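Progress report to Flarkside, prepared by Tatiana Urban
Period: March to June

Really pleased with where the bench rules have got to! The draft code of practice for the two-arm cell now runs to 13 clauses, and Kenneth Manalo's crew has logged more than 515 trials under it.

The clause I'm keenest on is the start-state check: both arms parked well clear, cubes and basket recorded by colour and position, a second person signing off. Vilém Kuruc wrote it up in five plain lines and it's already pinned up at Fluvon.

Still to do: wording for abandoned trials, and the labelling annex.

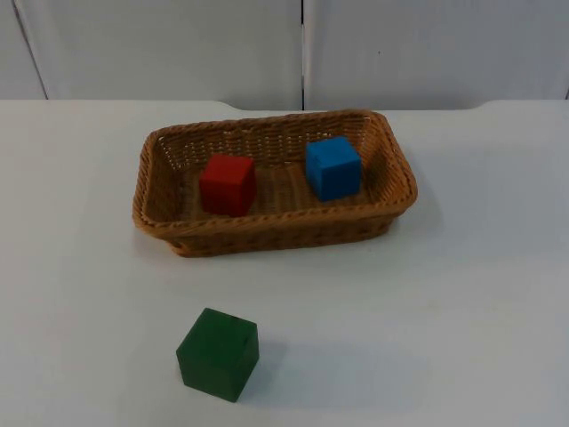
Cube and basket task, arms clear: red and blue in the basket, green on the table.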